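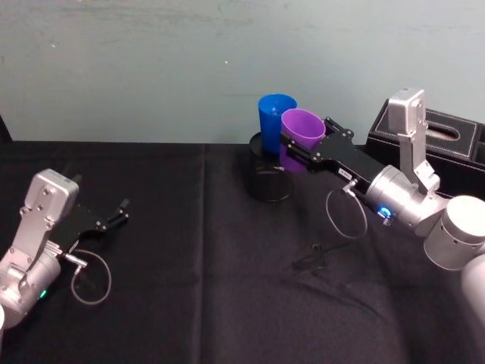
Speaker notes by Ritva Harju
Table setting evening, Wednesday

Good evening and thank you for coming. (Wait for the chairs.)

My subject tonight is the black tablecloth. Many people are afraid of it. They think it is only for sad occasions. I have used one at home in Virkska for 3 years, and I want to defend it.

First point: color. Look at the purple cup. It is simple plastic, and it lets a little light through. On a white cloth such a cup can look cheap to me. Over black, with the pale blue-gray wall behind, I find it almost elegant. Say this slowly.

Second point: the crease. There is a soft one down the middle of the cloth. Black shows every fold and also every crumb. Iron it on the wrong side, with low heat, and roll it on a tube after. Do not fold it again. (Pass the tube to the first row.)

Third point: do not fill the table. My teacher Balthasar Rainer wanted 2 colors on a table and no more. I was against this rule for a long time, but with black I now follow it.

If somebody asks about washing: cold water, inside out does not apply, it is a cloth. (Small pause, maybe they laugh.)

Then questions. Usman has the list for the July course, 50 places. Please return the pens.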